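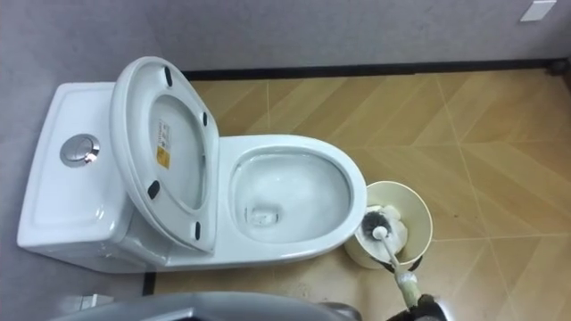 Somebody wrote to us that a gripper test should be done on a clean bench with steel blocks, and that everything else is only a show. We had the same opinion when we started. The questions below came in after we moved the comparison to household tools, and we try to answer them in order.

Trials > Grippers > Bathroom tools > FAQ

Last updated: Dec 5, 2024

Which grippers did you compare?

Two parallel grippers, the Sukano and the Hagedorn. Both were mounted on the Gistard arm and both ran from the same Drollar controller. We changed the fingertips only once, at the beginning, and after that we left them alone.

Why a toilet brush?

It has a long, smooth handle and the weight is at the other end. When the fingers hold the handle close to its base, a small error in angle becomes a big error at the bristles. A steel block will not show you this. A brush in its holder beside the bowl also gives the arm very little space to come in from the side.

How many attempts did you make?

367 with each gripper. We wanted to do more but the fingertip pads of the Hagedorn began to shine, and we did not want to compare new pads with old ones.

What counts as a good grasp?

The brush must leave the holder, stay in the fingers while the arm moves over the bowl, and go back into the holder. If the handle turns in the fingers but does not fall, we write it down as "turned". In our opinion a turned handle is a failed grasp, but some teams count it as a success, so we keep it in a separate column.

Which one was better?

For picking up, the Sukano. Its fingers close more slowly and it pushes the handle away less often. For holding, the Hagedorn, as long as the pads are fresh. We can't give one winner, and please don't ask us by telephone.

Does the camera angle matter?

Yes, more than we expected. Seen steeply from above, the handle looks shorter than it is, and the arm then aims too high. A white handle near a white bowl is also difficult for the depth camera. Shiny ceramic gives holes in the depth data. We fill them from the neighbouring pixels, but close to the rim the result is still poor.

Did you need to change the controller settings?

The force limit, yes. On the Drollar we use level 8 for brush handles. Higher than this and the handle jumps out sideways when it is not centred. The speed stayed at the factory value.

How long is one attempt?

Around 130 seconds, including the return to the holder. It can be faster, but then the holder falls over.

Can I repeat this with another arm?

You can, if the wrist can turn far enough to point the fingers down and a little toward the wall. Check this first with the power off. The other arm, if you have two, should be parked low and out of the way of the camera - ours spoiled many recordings before we wrote a parking position for it.

How often do you replace the pads?

The maker of ours says every 2000 cycles. On smooth plastic we would do it much earlier.

Comments

Reader: Did you try wrapping tape on the handle? With our Sukano it solved nearly all the turning.

Reply: We tried it for one afternoon. It helps, but then you are testing the tape.

Reader: The answer about the force limit saved me some time, thank you. Level 8 is too strong for my pads, I went one lower.

Reader: Please add the finger width of both models. I could not find it on the page.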